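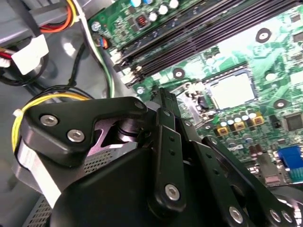
The Gumberg desktop with the memory and processor out, power supply wires at top left.

Gumberg Small Tower, Bought Used for Parts

I paid for this desktop out of my own pocket and have had it on the bench since June. Thoa Khúc had two of them for sale and I took the one with the cleaner case. I wanted a steel box with a usable board in it that I could build up slowly for the shop office, where it will run invoices and a label printer.

The chassis is the best part. It is plain gray metal with flat surfaces and no sharp folds that I have found so far. My last cheap case, a Van Hecke, opened up two of my knuckles the first afternoon. This one is heavier and stiffer, and the side panel goes back on without having to be slapped into place.

The board is an older green one with four memory slots. They are black, with white latches at the ends, and there is enough space around them to get a thumb in. I have big hands, so that matters to me. The processor socket sits out in the open as well, with solid capacitors in a row next to it. A few of the taller capacitors stand near the edge of the board. I looked at the tops of all of them with a flashlight before I paid and did not find any bulging. If you are buying used, do the same.

Video out is a blue VGA connector. That suits the office monitor, which is old, but if your screen only takes a digital input you should plan on a graphics card.

What I don't like is the power wiring. The orange, yellow and red wires come down in one thick bundle and there is nowhere obvious to tuck them. I ended up using a cable tie and a stick-on clip. Lộc Mạc, who has the other one, left his hanging and says it makes no difference – he may be right, but I find it annoying every time I have the side off.

The paperwork was also thin. Mine came with a single folded sheet that covers the front panel leads and says nothing about the little red jumper near the memory slots. I left it where it was.

Shipping took 11 days, and the box was packed well enough. One case screw was missing and an Ulen screw from the drawer fit.

I would buy it again at the same price. For a gaming machine, look elsewhere. For a plain office computer that you don't mind putting together yourself, it does the job. I give it four out of 5, with the point off for the wiring.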